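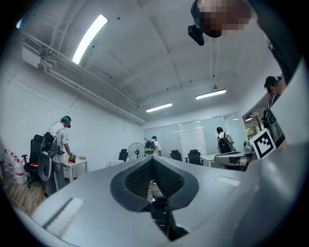

Inicio Incidencias Equipos Base de conocimiento Salir

Incidencia 1749 – Las trayectorias de la pinza dan saltos y el sistema dice que todo va bien
Cliente: Trasholm, sala Zakharchenko
Equipo: pinzas de mano Bureck, software de registro Drilter
Prioridad: alta (la puso el cliente), media (la puse yo), alta (la volvió a poner el cliente)
Abierta: 21 de abril de 2021
Estado: resuelta, con una tarea pendiente del fabricante

Descripción del cliente
"Al revisar los episodios vemos que la pinza izquierda se teletransporta. El panel de Drilter marca verde en todo. Necesitamos saber si los datos sirven."

Primera revisión
"Se teletransporta" me pareció una exageración hasta que abrí el primer episodio. La pinza se acerca a la mesa con toda normalidad, baja, cierra, y entre un fotograma y el siguiente aparece 22 centímetros más a la derecha, un poco por debajo del tablero. Luego sigue trabajando desde allí, muy tranquila, como quien se cambia de asiento en el cine. La imagen de vídeo es continua. El salto está únicamente en la pose estimada.

El panel marca verde, en efecto. Drilter considera sano un episodio cuando el archivo existe, se puede abrir y tiene fecha. Con ese criterio mi declaración de la renta también es un episodio sano.

Pido al cliente los registros completos de la sesión y la lista de qué pinza usó cada operador. Me mandan los registros. De la lista dicen que "se sabe".

Segunda revisión
Con los registros en la mano:
- 176 episodios afectados, todos de la misma sala.
- En la mayoría hay un solo salto. En unos pocos hay dos, y el segundo no deshace el primero.
- El sensor inercial no registra nada parecido en el momento del salto. Si la pinza se hubiera movido así de verdad, tendríamos abierto un parte de otro tipo.
- El valor de apertura de la pinza es correcto antes y después.

Descarto golpes, caídas y tirones. Descarto también la tarjeta de memoria, que es lo primero que propone el manual de Bureck para cualquier síntoma, incluido el de "la pinza no cabe en el estuche".

Pruebas hechas con el cliente al teléfono
1. Reiniciar la pinza. Sin cambios. Había que hacerlo, figura en el procedimiento.
2. Intercambiar las pinzas izquierda y derecha de un mismo operador. El fallo se queda en la mano izquierda. Es decir, cambia de aparato y no de mano, cosa que exculpa al aparato y deja la mano en una situación incómoda.
3. Repetir la tarea con el operador en el sitio de siempre y mirando al otro lado. El fallo desaparece.
4. Volver a la orientación de siempre. El fallo vuelve al cabo de un rato, sin prisa.

A partir de la tercera prueba dejo de mirar la pinza y empiezo a mirar la sala. Pregunto por el teléfono qué hay en la dirección que falla y me contestan "la pared". Pregunto de qué es la pared. Silencio. "Bueno, de cristal."

Visita
Voy a la sala Zakharchenko. Dos trasbordos, una máquina de café que solo acepta monedas, y al fondo la mampara de vidrio esmerilado con los fluorescentes reflejados.

El estimador de pose de Drilter busca puntos fijos en la sala: esquinas, bordes, contrastes. Un tubo fluorescente en el techo es un punto fijo magnífico. El reflejo de un tubo en una mampara lo es mucho menos, pues se desplaza cuando se desplaza uno, pero el estimador no tiene forma de saberlo y le coge cariño. Mientras en la imagen haya suficientes puntos honrados, los reflejos quedan en minoría. Cuando el operador se inclina sobre la mesa y el cuerpo de la pinza tapa media imagen, la votación cambia de signo.

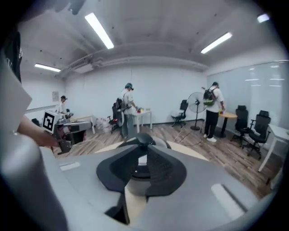
Para comprobarlo hice que un operador repitiera el gesto despacio, agacharse, coger, soltar, levantarse, con el visor de puntos abierto en el portátil. Al agacharse, la nube de puntos se vació por abajo y quedó arriba un puñado muy convencido. Al levantarse, el sistema se encontró con dos mapas de la misma sala y eligió el nuevo. De ahí el salto. En el registro interno, que hay que activar con una opción escondida bajo "Apariencia", el episodio más largo deja 2209 líneas idénticas:

WARN reloc: candidate accepted (low confidence)

Aceptado con baja confianza. El aviso se escribe, se guarda y no se enseña en ninguna parte. He trabajado con gente así.

¿Y por qué la mano izquierda? Por la colocación. En la tarea que estaban grabando, el operador sujeta con la izquierda algo más alto y girado hacia la mampara, y la derecha se queda mirando a la mesa. Pedí que lo hicieran al revés y falló la derecha. La mano queda absuelta, y así consta.

Sobre los marcadores
El cliente preguntó, con razón, para qué sirven los marcadores cuadrados de las pinzas si después el sistema se pierde. Los marcadores permiten que una cámara que los vea sepa dónde está esa pinza con respecto a ella. No dicen dónde está la sala. Drilter podría usarlos para sospechar de una pose que se ha mudado de golpe, y tiene incluso una casilla llamada "Coherencia entre dispositivos". La marqué. La casilla guarda su estado y no hace nada más. Bureck me ha confirmado por escrito que es "una función prevista".

Asunto de seguridad
Lo pongo aparte para que no se pierda entre lo demás. El cliente tenía pensado reproducir una parte de estos episodios en un brazo, esa misma semana, a velocidad normal. Un salto de pose en un archivo es una línea fea en una gráfica. Un salto de pose enviado como consigna a un brazo es un brazo que intenta llegar a un punto situado por debajo del tablero por el camino más corto, y el camino más corto pasa por el tablero.

Pedí que se parase la reproducción hasta cerrar esta incidencia. Se paró. Me dijeron que el brazo "ya tiene límite de fuerza". Me alegro por él. Los límites de velocidad entre consignas estaban desactivados, con una nota en la configuración que dice "temporal" y es de noviembre.

Medidas aplicadas
- Mampara: se ha colocado papel mate en la zona que queda a la altura de trabajo y hasta donde llega el reflejo de los tubos. No es bonito. El cliente preguntó si lo había en otro color.
- Mesas: las tareas en las que el operador se inclina mucho se hacen ahora de espaldas a la mampara.
- Inicio de episodio: antes de cada toma, mirada lenta a la sala con las pinzas en alto, para que el mapa se construya con algo más que el techo. Los operadores lo llaman ya "el saludo".
- Drilter: umbral de relocalización subido. El sistema prefiere ahora declararse perdido antes que inventarse un sitio. Se perderán algunos episodios más, a la vista de todos.
- Brazo: límite de velocidad entre consignas activado de nuevo. He borrado la palabra "temporal".

Qué hacer con los episodios afectados
No borrarlos. En casi todos, el tramo anterior al salto es válido y se puede recortar. He dejado en la carpeta compartida un script que compara la aceleración de la pose con la del sensor inercial y corta donde dejan de hablarse. Los episodios con dos saltos van a cuarentena. Se me preguntó si se podía "pegar" el tramo de después restando la diferencia. Se puede. También se puede pegar un jarrón, y luego hay que acordarse de no echarle agua. Si alguien lo hace, que lo indique en los metadatos.

Verificación
Sesión de prueba completa con el papel puesto y el umbral nuevo: ningún salto. Un episodio declarado perdido, correctamente, en el que el operador había apoyado la pinza boca abajo para atarse un zapato. Panel de Drilter: verde, como siempre. No lo cuento como prueba.

Segunda sesión, al día siguiente, sin mí delante: ningún salto, según el cliente. Pedí los registros igualmente y los he revisado. Coinciden.

Respuesta del fabricante
Bureck reconoce el comportamiento y lo clasifica como "entorno no recomendado". He buscado en la documentación qué entornos se recomiendan. Hay un apartado con ese título y contiene la dirección de la tienda. He pedido dos cambios: que el aviso de baja confianza llegue al panel y que el color verde signifique algo. El primero está aceptado para una versión futura. Sobre el segundo me han preguntado qué tono de verde.

Comentario del cliente
"Confirmamos que funciona. ¿El papel hay que dejarlo puesto siempre?"

Contestación
Sí.

Comentario del cliente
"¿Y si apagamos las luces?"

Contestación
Entonces no habría reflejos ni tampoco vídeo. Dejad el papel.

Cierre
Se cierra por nuestra parte. Queda abierta la petición a Bureck, que tiene su propio número, y una revisión de la sala cuando cambien la distribución de las mesas. Avisadme antes de moverlas y no después, que la vez anterior me enteré por las gráficas.

Incidencias relacionadas
- La pinza se queda en "calibrando" al encenderla junto a la otra
- Drilter: el panel muestra en verde una sesión vacía
- Marcador despegado por una esquina: cómo sustituirlo sin recalibrar todo
- El brazo se detiene a mitad de reproducción y no indica el motivo
- Relojes desfasados entre la pinza izquierda y la derecha

Contacto con soporte | © 2021 Soporte técnico | Volver arriba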